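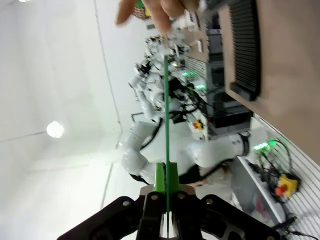

strickland_motion

Posts > Threads > Robot software

Fri 3 July. Thread on the handover release code, mostly so I can find it again on Monday

Symptom first. Person grabs the free end of the rod, gives it a small pull, gripper hangs on for way too long, then lets go all at once. Feels awful in the hand. Like tug of war with a vending machine

Old logic was one line, pretty much. Force along the tool axis goes past a threshold, open fingers. Fine for a block. Bad for a long thin rod

Long thin rod = lever. Somebody wiggles the far end sideways and you get a big torque and almost no pull on the axis. So the force check sits there waiting while the person is clearly trying to take the thing

Lowered the threshold. Now it lets go when the arm slows down. Great

Raised it back up

So: looking at the whole wrench now, all the axes, and comparing against what the arm's own motion should be producing. Leftover after subtracting that = somebody is pulling. Leftover is what triggers

That got rid of the drop on slowdown. Did nothing for the long wait before release, which made me think it was never a threshold problem

Turned on timestamps everywhere in Clotia (our logger, for anyone new) and lined up three things: force reading, decision, first finger motion

Force to decision: 8 ms. Lovely. No complaints

Decision to finger motion: over 400 ms. Hello

The gripper driver has a command queue. The hold behavior was re-sending "stay closed" every tick to be safe. So when "open" finally showed up it stood in line behind a pile of "stay closed"

I wrote the re-send. Last winter. Comment above it says "harmless"

Fix: queue depth of one, newest command wins, and the hold only re-sends if the driver reports the fingers drifted. Deleted the comment

Somebody will ask so – yes the stop path is separate and never went through that queue. Checked it again anyway before touching anything

Next one. Perception

We find the fingertips in the wrist view by color. The pads are bright green, nearly everything else on the gripper is black, it's been a really good trick. Cheap, quick, no training

The rod is green too

So the mask comes back with one long blob that goes from the pads clear up to wherever the person's hand is, and the fingertip center lands halfway up the rod. Controller thinks the fingers are someplace they are not

Also the green status lights on the rack. Small blobs, easy to throw out by size, but they flicker in and out of the mask and the tracker kept spawning new tracks for them. Log was full of fingertips being born and dying

Things I tried:
tighter hue range – works until somebody changes the room lights
shape filter – rod and pads touch so there's no seperate shape to filter
fixed region from the kinematics – yeah. this one

The camera moves with the gripper. We know the jaw opening from the encoder. So we already know where the pads have to be in the view, give or take a little flex. Just look there. Color only has to confirm it

Should have started there tbh. Color was so easy that we built on top of it and kept building

Bonus, with the pad region carved out, what's left of the green blob is the rod. Fit a line to it and you get its lean for free. The line where it stops being green is a decent guess at where the hand is

"Decent" carrying weight in that last post. Motion blur on the fingers moves that edge a lot. Not feeding it to the controller, only logging it

Replayed 326 recorded handovers against the new tracker over lunch. Fingertip jumps are gone except in 2 of them, and both of those have a bad encoder value at startup. Different bug. Filed 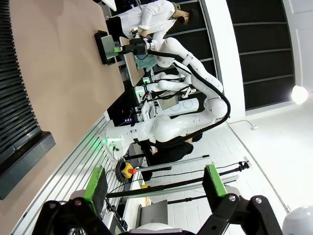 Now planning, which is the part I've been putting off

Two arms and a person all want the same bit of space. Allow (the planner) treats the person as a fat capsule and keeps out of it. Sensible. Except a handover is the one job where you have to go in

Old workaround: switch off the person check during the handover state. I don't love that. Didn't love it when we merged it either

New version keeps the check on the whole time and shrinks the capsule only around the reaching hand, and only along the approach direction. Elbows, shoulders, head all keep the full margin. Speed cap gets tighter the closer the gripper is

Second person nearby was a mess at first. Tracker swapped the two of them when one went behind the robot and the small capsule jumped to the wrong hand. So now if the ID changes mid handover, arm holds still and the handover starts over. Slower. Fine

Flat objects are their own headache. Allow models the held object as a box, and the box was getting attached in the wrong frame after a regrasp, so the planner happily swept a panel through where it figured there was air. Caught it in sim. Attach now reads the pose at the moment the fingers settle, not the pose from the plan

Cable is still not modeled. It's a padding number on the elbow and a prayer. If you have a cheap way to do slack cables inside a planner loop please reply, I will read all of it

Things for next week, no order:
– release ramp, so the fingers ease off instead of popping open
– move the queue fix into the shared Sundness driver so the other cell gets it
– a test that fails if anyone ever re-sends hold on every tick again (me)
– hue values out of the code and into config, they're in three files

Ramp is the one I'm curious about. Too slow and you're back to tug of war, too fast and it feels like the thing got dropped on you. Guessing it should follow the pull, harder pull = faster open

Someone asked about learned release. Maybe later. Want the boring version solid so there's something to compare with, and so the logs going into training arent full of queue lag

Oh and the Clotia timestamp patch is merged. Turn it on before you tune any gains. Please

Ok pushing the branch, going home

Contact | © strickland_motion | Back to top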